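ok thread about why we lost a whole afternoon of teleop recording. grab a coffee

Session 13, toaster oven task. Open door, rack out, rack in, close door. We'd done 40 clean ones before lunch, no drama

Then around 2pm the right hand starts to drift. Not a lot. You hold still and the arm on the other end keeps creeping left, like its looking for something

Lihua Zheng hit the stop before it got to the oven door. Glass door, hanging open, and a Miven arm that doesn't know it's there. Good reflexes Lihua
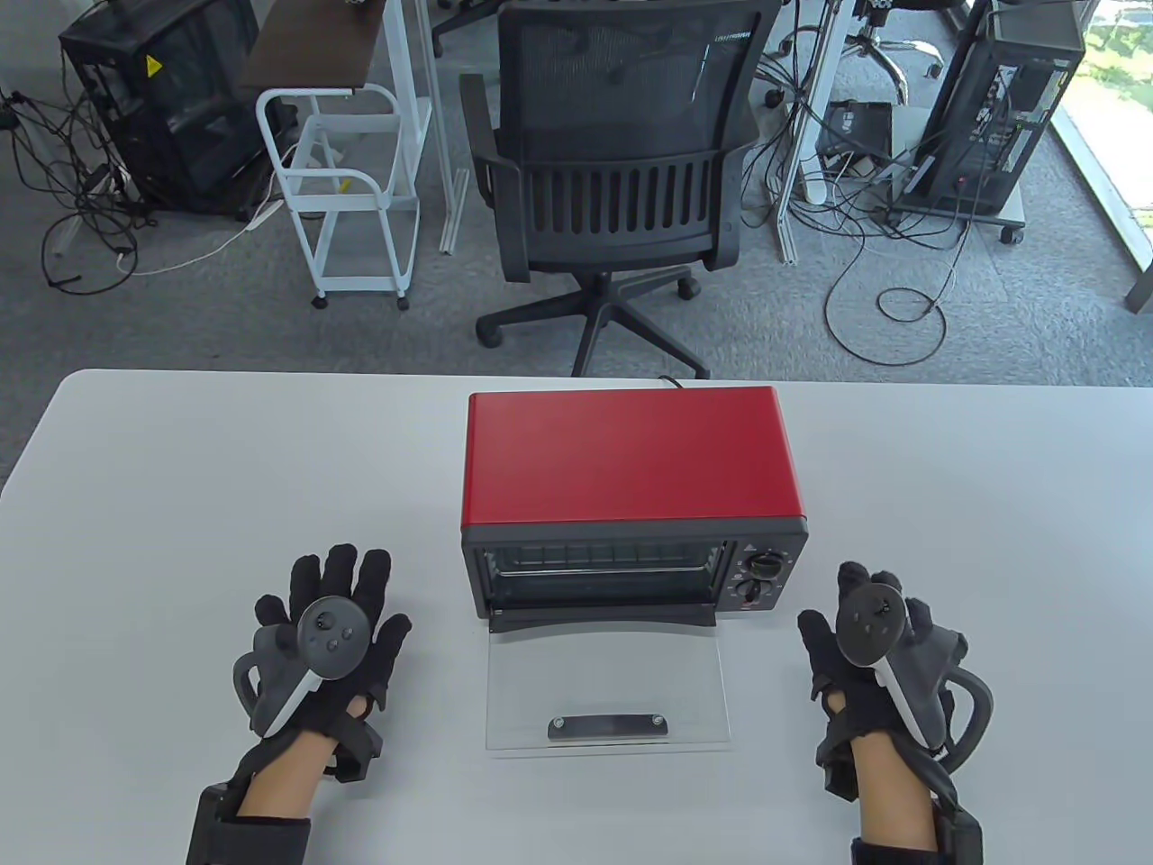

Hands flat on the table, door down, controllers strapped on the backs of the gloves

So. First guess was the strap slipping on the wrist. Retightened, same drift. Second guess was battery. Swapped, same drift

Hongjun Li pulled the logs and found 123 pose jumps in one take, all on the right controller. Left one had zero

Best theory so far is sun on the tracking, the window is on that side. Blinds down, jumps mostly stop. Mostly - I don't love that word with an arm attached

The scarier part: the Warix safety layer should of frozen the arm on the first jump. It didnt. Threshold had been left at the bench test value since September. That one's on me

Fixed now, and it's on the startup checklist. All takes after lunch are getting tossed

Still don't know about the leftover jumps. If you've seen this with the blinds closed pls reply, going back in at 4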